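Unit 7: Automation in the wash-up area

Case: Evcombe staff canteen, 200 covers a day. A Mirkero arm handles bowls and plates at the sink bench. Staff still scrape, sort and check.

Grip is taken at the rim, one finger inside and one outside. Wet surfaces are the normal working condition.
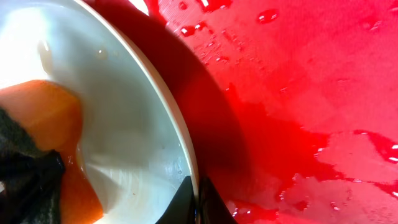
Sheila Dunmore objects that the arm took the lifting and left her the checking, which is harder on the eyes and paid at the same rate.

Marsden's roster review moved 4 hours a week from washing to inspection - no new job title was issued. Plates with residue stay a human call.
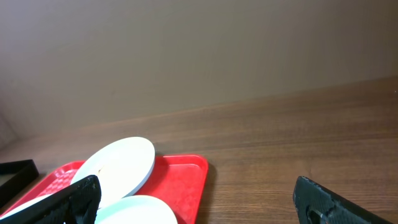

Questions of job design

Who may stop the arm? At Evcombe, any person on shift. Compare the Cedley site, where only the supervisor may.
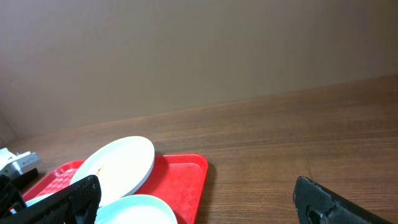
Fig. 3. Plates on the red tray, gripper open.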